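Cudport is moving Zavala to weekly episodes, and I think I'm fine with it

20 August 2025

Cudport put out a short notice this morning saying the new season of Zavala will start in September and will run one episode a week after a double opener. Every season up to now has gone up all at once. The comments under the notice are mostly angry. I was annoyed for an hour too, and then I thought about how I watched the last one.

I watched it in 2 sittings. I started on a night when I should have gone to bed, got halfway, slept badly, and finished the rest the next day with the blinds down. I liked it. I told people at work I liked it. But when I tried to catch up this week for the new season, I couldn't remember why the sister leaves the ferry company, or who had the ledger at the end. I had to read a recap of a show I had already seen.

The first season I remember very well, and I think that's down to my internet in Flodton being terrible back then. An episode took most of an evening to get through with all the buffering, so I watched one and stopped. I had days to wonder about the harbor master. I had a theory about him that was completely wrong and I was attached to it.

There are real complaints to make about the change. Cudport charges by the month, and a weekly season stretches over more months than a season you finish in a weekend. People who sign up for one show and then cancel will pay more. The notice doesn't mention this. It talks about "giving each chapter room," and I don't think anyone believes that's the whole reason. I would have respected it more if they had just said they want people to stay subscribed.

The other complaint is that Zavala wasn't built for this. The writers tend to end an episode in the middle of a conversation and pick it up again in the next one. It works when the next one starts by itself. With a week in between, I can see it getting irritating. Maybe they wrote the new season differently. The episodes are listed at some 40 minutes each, a little shorter than before, so something has changed.

Spoilers will be a pain either way. With the old way I had to stay off the message boards until I was done, and then everyone had already moved on. I opened the thread for the last finale the day after it came out and it had 117 pages. I read a few of them and gave up. I'd like to be in one of those threads while people are still guessing.

My plan is to watch the opener the night it goes up and keep to the schedule after that. My husband says he'll wait and watch it all when it's finished, so we'll be watching it separately for the first time, and I'll have to keep my mouth shut at dinner. If the cliffhangers are bad I may join him.

I'm rewatching season one before then. I'm up to the episode with the flooded archive, and it holds up, apart from the wig.

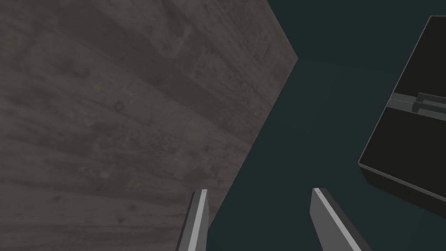
Dana Clusel
Writer and editor of this blog

I write about television, mostly dramas, from my kitchen table. New posts go up when I finish something.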